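Wiping down tables: what I picked up at the robot open day

I went to the Hakness open day in September 2018 to look at robots and came home with a page of cleaning notes, which tells you what sort of person I am! The demonstration was all about household jobs. One person does the work wearing a jointed glove, and the machine learns from how the fingers move. When you have to teach a job that carefully, every lazy habit shows up.

Holding the spray bottle

Emese Rácz, who was running the table I stood at, had us all thinking about grip. Take the bottle high up, round the neck, with your fingers right across the front. I've always grabbed mine round the fat part at the bottom and wondered why my wrist ached after doing the kitchen. Try it high -- it's so much steadier. 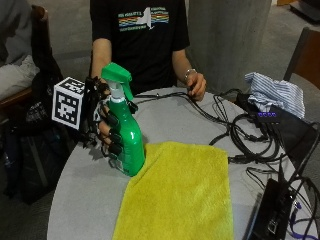
Laying out the cloth

Put the microfibre towel down flat before you pick up the bottle. Spray the towel lightly and leave the tabletop alone, especially if you've got a laptop or cables out. Then fold it in half, and in half again, and turn to a clean face when the first one looks grubby. Mine are 400 weight, from Turkex, and I have 13 of them on the go (too many, says Margit). Wash them at a low heat and never with fabric softener, or they just push the dirt about.

Picking up awkward things

The other half of the visit was hand tools and held objects, and I could have stayed all day. Everyone crowded in to look, me included, and I asked far too many questions. My favourite tip was to put your thumb underneath anything smooth and rounded, so the weight sits on it and you aren't pinching from the sides.
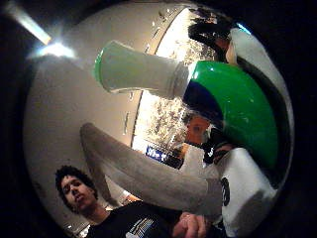

I've been doing it with glass lampshades and the big mixing bowl ever since, and with the lid of the Borbély casserole, a slippery beast at the best of times. Dry your hands first. If you wear gloves for washing up, get a pair with a bit of texture on the thumb.

Margit Erdős wants to come along next time, and Silville are holding a similar day in June. I'll be taking a bigger notebook!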